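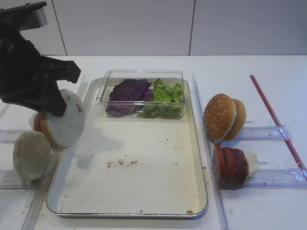
Buns and tomato on edge, cabbage and lettuce in the clear box at the back of the tray.

[Druvberg burger list] Re: standing the buns up??

Hi Saeed and everybody,

Sorry for the slow answer, I've had a cold and a broken dishwasher in the same week. Saeed asked (quoting him so it's all in one place):

Saeed Salehi wrote:
> I missed the March get-together but I keep hearing that you
> people now store your buns sideways. Is this a joke? At my
> place the buns lie flat in the bag they came in and the
> tomato sits on a plate getting soupy. I have a small kitchen
> and 9 people coming for burgers. What do I really need to
> set out, and what can I leave in the fridge? Also is purple
> cabbage a thing now? My kids will ask.
> Saeed

Not a joke! Everything gets lined up on edge, like records in a crate, and you pull the next piece from the end of the row. I was the loudest doubter on this list (some of you saved those emails, I know) and now I do it at home. My beef with flat stacks was always the tomato. The slices glue themselves together, you peel at the top one with wet fingers, the middle falls out, and you're left holding a red ring. On edge you can get a finger and thumb on either side of one slice and off it comes.

The tray goes in the middle, long side running away from you. Any big metal one with a rim will do. Mine is the old roasting tray from my mother-in-law and it has a dent in it, who cares. At the far end of the tray you put one clear box with the greens, cabbage on the left and lettuce on the right. The rest of the tray stays free for building, and it catches the crumbs too – with sesame buns you get a lot of crumbs.

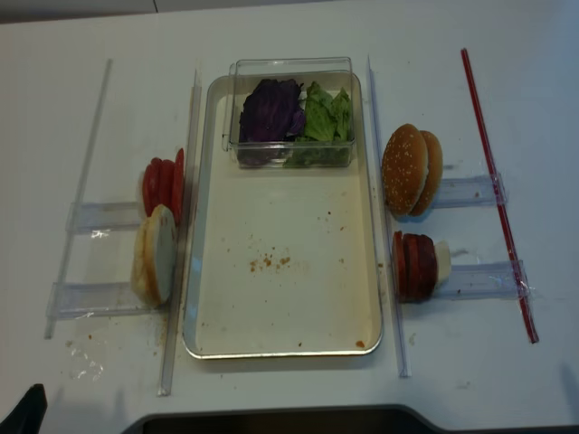 Tray in the middle with the greens at the far end, clear rails and racks on the two sides.

The clear plastic racks look fancier than they need to be. At home I use two Plilex letter holders I had left over from the office and they do fine, only put a bit of tape under them or they skate around when you grab a bun. Bottom buns on the left with tomato in the slot above, tops on the right. I tried it mirrored once and it was fine too, so left-handers, go ahead. What I wouldn't do is put the tops and bottoms in the same row. You will put two tops on one burger, somebody's uncle will get it, and you will hear about it until fall.

On buns: Pernitz still does the sesame ones, and if you ask at the counter they'll slice them for you. Get them sliced that same morning. A day-old cut bun goes leathery on the face, and standing it up makes that worse if anything, with all that air on it. I drape a clean dish towel over the row until we start.

On cabbage: yes, it's a thing, and it's a cheap thing. I bought a head at Trajkovski that weighed in at 640 grams, and I had 600 left once I'd pulled off the tatty outside leaves. That was plenty for your kind of crowd with slaw the next day. Keep the leaves in pieces if you want crunch. My kids like it because it's purple, and that's as deep as the conversation went. Lettuce I tear by hand and dry really well – I spin it 2 times and then roll it in a towel, and I still find a puddle at the bottom of the box some days.

So, Saeed, set out the tray, the greens box, buns and tomato. Cheese stays in the fridge until the patties are nearly done. Sauce goes on the bottom bun once it's in the tray, never before, or the whole row gets painted. I keep my squeeze bottle by the stove so I'm not tempted.
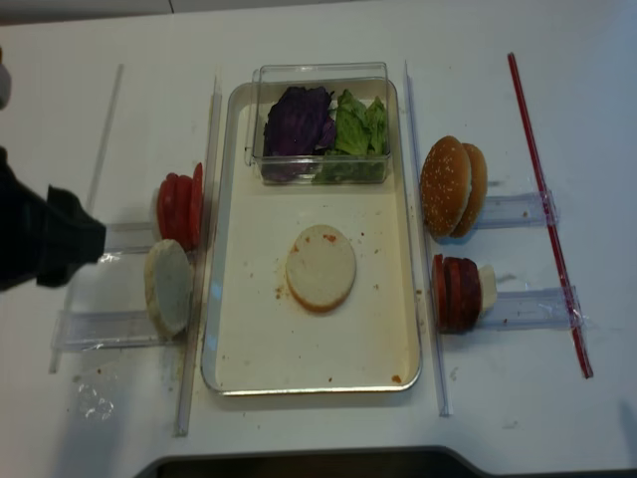

Bottom bun in the tray, cut side up.

How thick should the tomato be cut if it's going to stand up?

About as thick as a pencil. Any thinner and the slices flop over and fold, and a soft tomato won't stand up at any thickness, so buy them a little firm and use the good bread knife.

One more thing before I go and lie down again. Whoever took home my long tongs with the green handles, I would love them back, I've been turning patties with a fork like an animal. And Saeed, write and tell us how the 9 liked their burgers!

Sniffling greetings from Druvberg,
R.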